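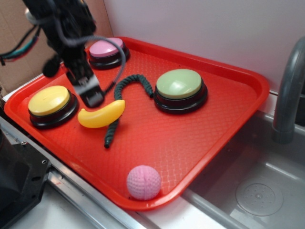 Progress report to the Sartori Fund
Kitchen Counter Manipulation Project, Gimon workshop, Stonport
Prepared by Romana Koubek, July 14, 2022

This report covers the period since our May update. Most of it concerns the open day, which was the main item you asked us to deliver in this part of the grant.

The open day was held in the ground floor workshop. We had 200 places and 753 people asked for one, so we closed the booking form early and kept a waiting list. Visitors came through in groups of 17. Each group heard a short talk, watched the arm at the counter, and then had time for questions.

We kept the demonstration to one task, picking things up from a tray next to a sink. The objects were the same ones we use in daily work: three round push buttons with pink, yellow and green caps, a toy banana, a length of dark green braided cord and a small pink ball. Groups were asked to choose which object the arm should go for. The banana was the most popular choice with children. Adults usually asked for the cord.
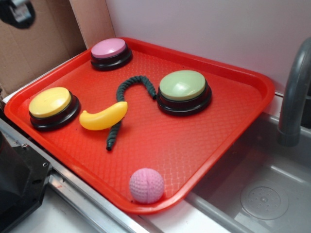 Page 2

The cord is still our hardest object. With the banana lying across it, the arm has to decide whether to move the banana first or take hold of the cord at a free end. At the open day it handled the first case more reliably than the second. The ball also gave trouble when it sat against the rim of the tray, where there is little room for a finger to get behind it. We had seen both problems before and have not fixed them yet.

The session with teachers from Fevwood ran over time. They wanted to know how long it takes to set up a new task and whether a school could do it without us. Our answer for now is no. We have agreed to visit them in the fall with a written guide and get their comments on it.

Spending is within the approved budget. The only change is that printing cost more than planned and travel cost less. No extra funds are requested.

Next period we will work on cord grasping, repeat the tray tests with the objects in new positions, and send you the visitor survey results once they are typed up.

Related items
Sartori Fund: May update from Gimon
Fevwood teachers' session: questions and answers
Visiting the Stonport workshop
Tray test object list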